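Evening assistant wanted, Hunelside Repair Room

We look for one person to help at our repair room in Hunelside, 2 evenings in the week. You will welcome visitors, write down what they bring and keep the tool shelves in order. Training is given by Declan Hapeta.
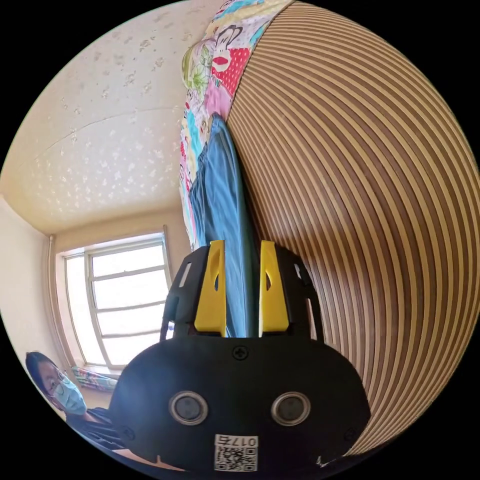

Black housing with its sticker, number 0175.

Good spoken English is needed, and patience with old radios. Please write to Mateja Yordanov before the end of January.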